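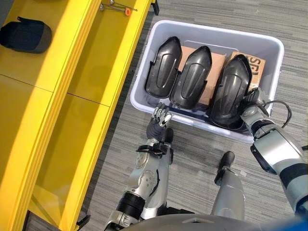 Shelves that stay up, and drawers that shut

I have put up shelves in every place I've lived, and in three of them the shelves were still up when I left. What follows is mostly from the fourth.

Find out what your wall is made of before you buy anything. Knock on it. A dull thud is brick or block, a hollow note is plasterboard, and a trickling sound behind the skirting is the Victorian stuff that comes away in handfuls and will be on your conscience for years. For plasterboard, find the studs. A strong magnet dragged slowly across the wall will catch on the screw heads, and once you have two in a vertical line you've found your timber. Mark it in pencil. Not biro. Biro comes through emulsion like a ghost with a grievance.

Drilling

Tape an open envelope to the wall under the hole. It catches the dust, and you can throw the whole thing away with the gas bill still in it.

Wrap a bit of masking tape round the drill bit at the depth you want. When the tape touches the wall, stop. I once didn't, and met the neighbour's airing cupboard.

If the hole has gone too wide and the plug spins, take it out and start again with a bigger plug. Matchsticks are what people suggest at this point, and they do hold, usually until you've put the good casserole dish up there.

Levels

A spirit level will tell you the shelf is straight. It won't tell you that the ceiling isn't. In my kitchen at Tolach Terrace the ceiling drops 34 millimetres from the window to the door, so a perfectly level shelf looked drunk from the first day. I split the difference in the end. Nothing rolls off it except eggs, and eggs will roll off anything.

Valdir Lopes, who taught me most of this and regrets it, checks with a marble. Put it down in the middle of the board and let go. If it wanders, have another go at the brackets. If it stays put, put the kettle on.

Loading up

Heavy things go low. Everyone knows this and everyone has a cast-iron pan above head height.

Put the weight over the brackets, not between them. Chipboard sags in the middle, and once it has sagged it's no good turning it over and hoping, though you'll get a year out of it that way - I have. A strip of batten glued and screwed along the back edge, before you load the thing, does far more good.

Keep a lip on any shelf that holds bottles. A length of half-round beading and a few panel pins will do it.

Drawers and doors

For a wooden drawer that sticks, rub the runners with a candle stub. Soap works as well but goes gummy in damp weather, and by October you'll be bracing a foot against the cabinet to get at a teaspoon.

A cupboard door that swings open by itself usually wants its hinge screws tightened, top one first. If they turn and turn and never bite, dip a cocktail stick in wood glue, push it into the hole, snap it off flush and leave it overnight. Then put the screw back by hand. Use the drill and you'll be buying more cocktail sticks.

Cleaning painted shelves

Warm water and a drop of washing-up liquid, then a dry cloth. Cream cleaner takes the shine off gloss paint and you'll never get the patch to match. For old sticky labels, hold a warm, well-wrung cloth over them for a minute and peel from a corner. Cooking oil shifts what's left. Then you have to wash off the cooking oil, and this is how a whole afternoon goes.

The tin of odd screws

Josué Aguiar, over in Skilladthorpe, once emptied his on to the kitchen table and sorted it. There were 1,517 screws, and 94 of them had a partner. He has labelled the jars and will show them to anybody who comes about the meter.

My own rule is gentler. Tip the tin into an old baking tray when you want something, rake through it with a finger, then fold a sheet of newspaper into a chute and pour the lot back. Anything bent goes in the bin. Anything brass gets kept, for reasons I've never had to explain to anyone but my wife.

Leftover brackets I hang on a nail by the back door, in pairs, with the right screws taped to them in a twist of paper. There are 2 pairs on it at the moment, and one bracket that doesn't match either.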